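Book repair room, notebook
6th July
Paste tests and the Sendance ledger

Carried over from June: the spine lining trials, the Le Goff boards (still under weight, not touched today), and the question of whether to make paste fresh or keep using what is in the fridge.

Paste

Made one batch of wheat starch paste first thing. One part starch to five parts water by volume, soaked while I cleared the bench, then cooked on the low ring with constant stirring. It went translucent later than I expected and I nearly took it off too soon. Kept it going until it dropped off the spoon in a sheet. Left it to cool with a piece of film pressed onto the surface so it would not skin over.

Sieved it three times through the horsehair sieve. The first pass was hard work and left a fair amount behind. By the third it was smooth enough to use thinned for tissue. Worked half of it in the bowl with the flat brush, adding water a few drops at a time until it was like thin cream. The other half stays thick for the linings.

The old jar in the fridge had a sour smell and a gray patch at the rim. Thrown out, jar washed and scalded. Please write on the lid when you put a jar in there. The last label had run and I could not read whose it was.

Tissue samples

Three repair tissues tried on scrap from the same mill as the ledger pages (loose blank from the back, already detached when the volume came in). All torn with a wet edge, not cut.

1. Flovitz light. Goes almost invisible over the writing when dry. Stretches a lot when wet and is easy to lay crooked. I spoiled two strips before getting one flat. Use for tears that run through ink.

2. Flovitz medium. Much easier to handle. Shows as a slight haze if you look for it. Good on the gutter folds and on any edge that gets turned. Fold tested back and forth by hand after drying and it held, with no lift at the feathered edge.

3. The unmarked roll from the bottom drawer. Stiff, and slightly yellow next to the other two. It pulled the scrap into a curl as it dried. I would not use it on this job. It may do for hinging the folders.

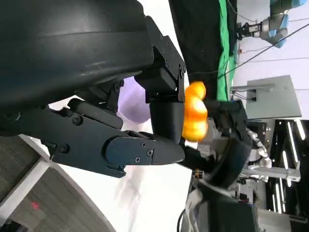
Drying

Samples dried between spun polyester and blotter, under glass, with a 700 gram weight on each. Changed the blotters after ten minutes, then again after half an hour, then left them alone. The ones I changed only once have a faint cockle at the ends of the strip. So two changes at least, and I would go to three in this weather. The room was humid all morning and the window had to stay shut for the noise.

I also tried one strip with no weight, only blotter. Bad. It dried in a wave and had to be relaxed and done over.

The ledger

Sendance volume 2. Collated it again with Eugénie Chevalier reading the numbers out and me turning. Earlier count stands: 1,763 numbered pages, with the numbering going wrong twice near the middle where the clerk repeated himself. I have put a pencil slip at both places so that the next person does not think something is missing. Condition is good through the first third, then there is a tide line along the bottom edge that rises toward the spine and fades out again before the index.

27 leaves need repair. Most are short edge tears that will take one strip each. Five are torn through to the gutter, and one of those has an old repair in pressure tape that has gone brown and hard. The carrier came off with a warm spatula with very little effort. The adhesive did not. Left it for now and will ask Jeanie Purves what she used on the parish maps, where the stain looked much the same.

Ink: spot tested with damp swab and blotter on six openings, in the least conspicuous letter I could find each time. The black is fast. The red in the column rules bleeds at once. So no overall humidifying, and paste on the dry side anywhere near a rule. Eugénie suggested applying the paste to the tissue on a sheet of film and letting it go tacky before picking it up. Tried it on scrap with red ink ruled on by us. Not the same ink, so not much of a test, but it did not move.

Repaired four leaves before lunch, all edge tears, all Flovitz medium. The third one I laid short and had to add a second piece at the end. It is sound, just not pretty.
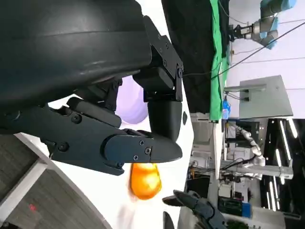

Stacked black plates, hex and Phillips heads, blunt tip.

pH and water

The Fisico pen needs a new tip. It reads differently depending on how hard you press, and two readings of the same blotter came out a full point apart. Went back to strips. Blotter fine, paste fine, tap water a bit higher than last month. I am using the filtered water for paste either way. The filter jug is due for a cartridge and there are none in the cupboard.

Spine linings

The spine of the ledger has lost most of its original lining. What is left is a coarse brown paper that comes away dry if you get the bone folder under it, and comes away in crumbs if you do not. Cleaned the upper two panels today with a poultice of thick methylcellulose, left on under film and scraped off while the old glue was soft. Animal glue, by the smell. The sewing underneath is sound. One kettle stitch at the tail has broken and there is enough thread to tie on to.

Plan for the lining is tissue first, pasted direct, then linen, then a paper layer sanded level. On the trial block I made in June the linen was cut with the grain the wrong way and the spine would not flex. I have marked the new piece with an arrow in pencil. Please do not use it for anything else, it is the last of that bolt.

Did not get to the lower panels. The poultice needs somebody standing over it and I had the phone to answer.

Cover

Reverse calf, rubbed, red-rotted at the joints. Both boards are off. Consolidated a patch the size of a stamp on the inside turn-in with the usual cellulose ether in alcohol. It darkened on application and came back as it dried, close to the original shade but a little flat. Will look at it in daylight tomorrow before doing any more.

Corner of the lower board is delaminated. Thick paste worked in with a palette knife, clamped between silicone paper and two bits of mat board. The small clamp is slipping and wants a new pad.
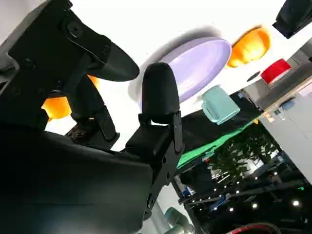 Round screw head in the flat black plate, gray bracket at far left.

To order
Filter cartridges
Blotter, heavy, cut sheets
Flovitz medium, one roll (the light will last)
Pen tip for the Fisico, if they still make it

Next
Lower spine panels, poultice and scrape
The gutter tears, starting from the front of the volume
Ask Jeanie about the tape adhesive, and get her paste ratio while I am at it. Hers is thicker than mine and it seems to dry flatter.
Turn the Le Goff boards and change their blotters
Move the ledger boards out of the sun end of the shelf

Thin paste is in the fridge, second shelf, labeled on the lid. Thick paste is in the bowl with film over it and should be used tomorrow or thrown out.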